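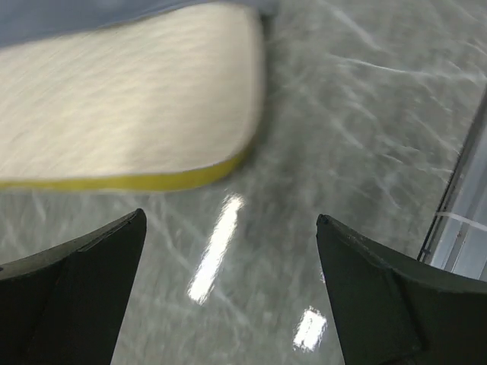 Dinesh Sarkar asked after the last session why the planner should wait for a sharp picture at all, when the arm knows its own joint angles to a fraction of a degree and could simply carry on. The joint angles tell you where the camera is. They say nothing about where the object is, and the object is what we want to grasp. These notes go through the answer in more detail.

Handout 4: Wrist cameras, blur and when to trust a detection

1. What the wrist view gives you

The camera moves with the gripper, so the two fingertips stay at nearly the same place in every picture. Everything else shifts. In the view at the top of this handout the cream object with the yellow edge is up and to the left of the left fingertip and is not yet between the fingers. A sideways correction is needed before any closing command.

The cream part is smeared sideways. Its yellow edge still separates it from the grey surface, so a colour mask may give a usable outline where a texture matcher will struggle. Treat the width of that outline with care, as blur along the direction of travel makes it too large.

2. Reflections

A glossy surface reflects the overhead lights. There are two bright patches here, and the larger lies in the gap between the fingertips, which is exactly where a simple "brightest blob" detector looks first. Three common remedies:

Mask saturated pixels before segmentation.
Compare two views from different wrist positions. A reflection does not move the way a point on the surface does.
Lower the exposure. This also shortens the smear, at the cost of noise.

In Grultley the first is switched on by default and the second is a separate node. Asadi has neither, so you will have to write the mask yourselves for exercise 2.

3. Timing

The Plimero driver stamps each picture on arrival at the host, after the exposure has ended. On our setup the delay is 115 ms. The joint states come in at 1000 Hz, so keep a buffer of them and look up the pose for the corrected time. If you use the newest pose instead, the error grows with speed. At 400 mm/s a delay of 115 ms puts the object 46 mm out.

4. Gating rule

Accept a detection only if wrist speed is below your threshold and the sharpness score is above its limit. Otherwise hold the last accepted estimate and let its uncertainty grow. After 21 rejected pictures in a row, stop the approach and ask for a new view.

Exercises

1. Work out the smear in pixels for a sideways move at constant speed, given exposure time, focal length in pixels and distance.
2. Add the saturation mask to the Asadi pipeline and run it on the Flostport recordings. Report false detections with and without it.
3. Change the limit in section 4 and plot time to grasp against failed grasps.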